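Vistell opens its second tea and coffee tasting room in Brivarano

Brivarano, February 8, 2020. Vistell, the family company which imports and blends tea and roasts coffee, announces the opening of its second tasting room, in the old post office of Brivarano. The first one, in Westia, has received guests for 18 years and will continue without changes.

The new room has the same purpose as the first. Visitors sit down together with a member of our team and taste teas and coffees from the current harvest, side by side and without hurry. One session takes two hours and is limited to a small group, so that every guest can ask questions. Knowledge of the subject is not required.

For the opening, Vistell presents a new black tea blend with the name Singhal. It was in preparation for three years. The leaf is rolled in the traditional way, and the taste is strong, with a light note of honey at the end. In the blind tastings which we held in Westia last July, 414 guests took part, and the Singhal blend was the one they most often asked to buy.

"We have wanted to come to Brivarano for a long time," says Candela Palacios, director of Vistell. "Many of our guests travel from there to Westia by train, and they always ask us when they will have a room near their home. Now I can give them an answer, and I am very happy about this."

The building was renovated with respect for its history. The high windows and the stone floor of the counter hall were kept, and the former sorting room is now the place where the coffee is roasted. Guests may watch the roasting through a glass door every morning.
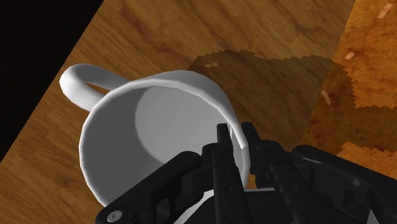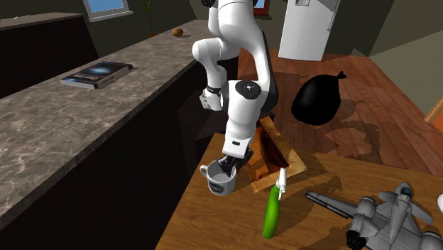
The program of the Brivarano room begins with an introduction to black tea and continues in spring with green tea and filter coffee. Each guest receives a printed sheet for personal notes, and the member of the team explains how the time and the temperature of the water change the taste. For the first part we use small porcelain bowls, as is usual in the trade. The second part is served in a plain white mug with a handle, because most of our guests drink from such a mug at home, and a tea should also be good there. The sheets can be taken home.

Places can be reserved at the counter of both tasting rooms or by telephone. Groups and companies are asked to write to us in advance. The Singhal blend is available in Brivarano and in Westia, as loose leaf only.

Press contact: Candela Palacios, Vistell, Westia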